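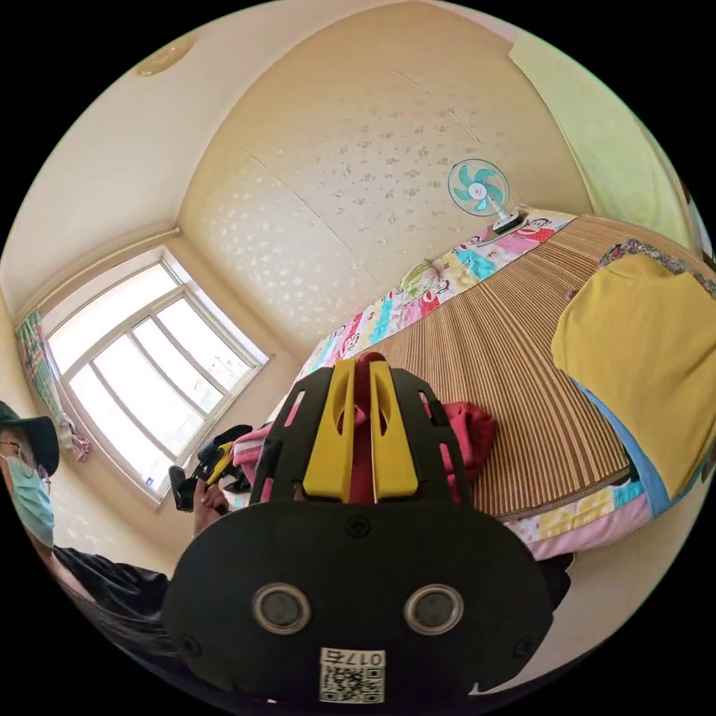
SKUMBERG, July — We're putting out Cillo 3 on Wednesday, and I've been looking forward to writing this one for months!

If you haven't met it, Cillo is the planning software we make at Ferkis. It takes recordings of people handling clothes and bedding with hand-held grippers and works out grasp points and arm paths from them. The last version was fine with a towel on a bare table. Give it a shirt on a striped mat next to a busy blanket and it got lost (we heard about that from plenty of you, thank you).

So we rewrote the cloth tracker. It learned from 2,000 recordings made in ordinary bedrooms, and it now keeps hold of a garment's outline even when a second one is lying right up against it. Planning a two-handed fold takes 70 milliseconds on our office desktop — quick enough to replan while the sleeve is still moving.

There's also a new replay viewer, which I use far more than I expected to, and 13 bug fixes, including the one that flipped left and right hands on import. Sorry about that one.

Our friends at Camargo have been running the beta since spring and will keep testing the socks module, which isn't ready yet.

Cillo 3 is a free update for current license holders. Press copies and demo logins are available from the Ferkis office in Skumberg.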